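Progress report to the Voresen Fund
Sweet corn storage and moisture trial, Lakatos site
Prepared by Ottó Sárközi, Mon 11 May

1. Status

The trial is on schedule apart from the cold room work described in section 3. The seed order has been delivered and checked against the invoice. Two varieties will be grown, Wuron and Groker, both on the lower field. The upper field was dropped from the plan after the drainage survey showed standing water along the east boundary.

2. Field preparation

Soil samples were taken from 13 points and sent to the outside laboratory. Results are back for all of them. Potassium is adequate across the field. Nitrogen is low at the north end, and the fertilizer plan has been changed to a split application, with the second dose at knee height. The drip lines were flushed and pressure tested. One header valve leaked and was replaced from stock at no charge to the grant.

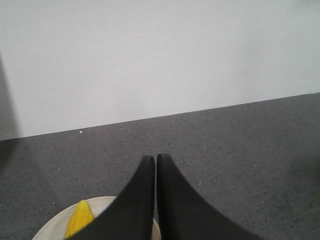
Row spacing has been fixed at the wider of the 2 options in the proposal. The narrower spacing would have allowed more plants per plot but left too little room for the sprayer. Plot markers are in place. The planting map was revised to match and is held in the project folder.

3. Cold room

The compressor contractor has finished the electrical work. The replacement door seal arrived in the wrong size and was returned. Until the correct seal is fitted, the room cannot hold a steady humidity and the storage protocol cannot be rehearsed. The supplier has confirmed a new shipment. Temperature loggers have been calibrated and labeled by shelf.

4. Sampling plan

The target remains 400 ears across both varieties. Ears will be husked on the day of picking, weighed, and assigned to a shelf by the printed list. Kernel moisture will be measured by oven drying, with a sugar reading taken from the same ear. Ears with insect damage will be recorded and left out of the storage set. First picking is expected in July.

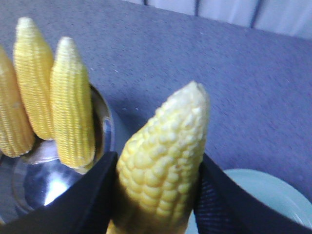

Does the door seal delay affect the end date of the grant?
The end date stands. The rehearsal can be moved into the weeks between planting and first picking, and the storage period itself is still 42 days.

5. Budget

Spending is within the approved total. The saving on the header valve has been offset by return freight on the seal. A transfer from travel to laboratory fees is requested to cover the second round of soil tests; the form is attached.

6. Next period

Planting, first fertilizer dose, fitting of the seal, and rehearsal of the storage protocol. The next report will include emergence counts by plot.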